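Kasun Sultana
Thread on household recycling contamination, and why the percentage your council prints on the calendar is hard to compare with anybody else's. I've done audit work on kerbside loads for a while and the same questions keep coming up.

Kasun Sultana
Contamination is usually reported by mass. A load is tipped, a sample is pulled, and each item is sorted into a category and weighed. Wrong-category mass over total mass gives you the rate.

Kasun Sultana
Mass is easy to measure and it favours heavy mistakes. One half-full bottle of cooking oil outweighs a great many lolly wrappers. By count, the wrappers are the bigger problem. By mass they barely register.

Kasun Sultana
Our last round in Okoth took 2,422 items out of 16 loads. We logged both count and mass. The two rankings agreed on glass and on almost nothing else.

Kasun Sultana
Sample size matters less than where you take the sample. Fine material falls to the bottom of the truck and stays there. If the grab comes off the top of the pile you get boxes and milk bottles and a flattering number.

Kasun Sultana
Atieno Chege's method at the Rudatano depot is to cut the pile into 4 and take a full-depth slice from each. Slow, but the repeat runs land close together. I've stopped using anything else.

Kasun Sultana
Now to foil, paper and cups, the part people argue about. 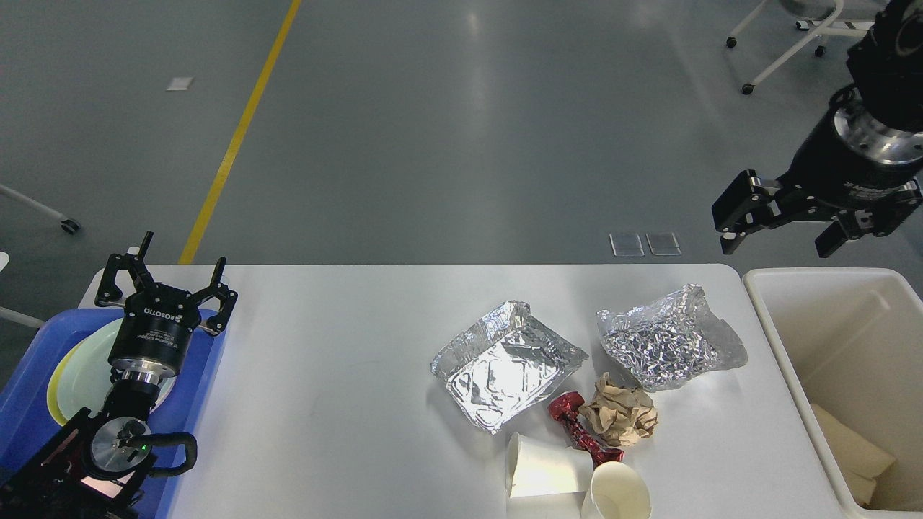
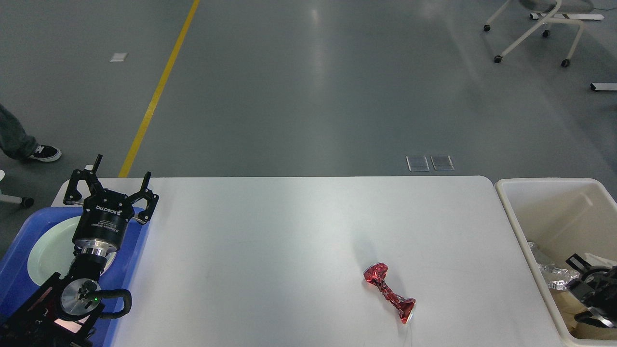 Kasun Sultana
Foil: most plants recover aluminium with an eddy current separator. It works well on cans. Thin foil in small pieces has too little metal for its surface area and often drops short of the splitter. Save it up and scrunch it into a ball the size of a fist.

Kasun Sultana
Baked-on food is a separate matter. A smear of grease on foil is tolerable at most plants. A layer of lasagne is not. Scrape it, don't bother with the dishwasher.

Kasun Sultana
Cans: leave them whole if your plant uses optical sorting. Flat ones can travel with the paper on a 2D/3D screen and end up in the wrong bale. If you take them to a refund depot, check the rules first, as some machines need to read the barcode.

Kasun Sultana
Paper cups: the lining is the issue. Most have a thin plastic layer which won't come away in a standard pulper in the time allowed. Some mills can handle them. Ask your council which mill takes the fibre. They do know, though it may take two emails.

Kasun Sultana
Brown paper: fine nearly everywhere if clean. Very small scraps fall through the screens and go out with the glass fines.

Kasun Sultana
Metallised wrappers: landfill in every scheme I've audited. Quick test is to scrunch it and let go. If it springs open it's probably plastic film with a metal coating. If it stays put it's probably foil. Not perfect, good enough for the kitchen.

Kasun Sultana
Back to the published rates. Before comparing two councils, check whether bagged recyclables count as contamination. Zustik counts the whole bag. Lolleo opens the bag and sorts what's inside. Same bin, very different figure.

Kasun Sultana
Also check moisture. Wet cardboard can carry a lot of water, which pushes up total mass and pulls the contamination rate down. An audit after a rainy Thursday collection will look better than it should. Few reports mention the weather at all.

Kasun Sultana
If you write these reports, please publish the category list and the bag rule beside the number. One extra page. The Okoth tables go up in March with both count and mass columns, and I'll link them under this post.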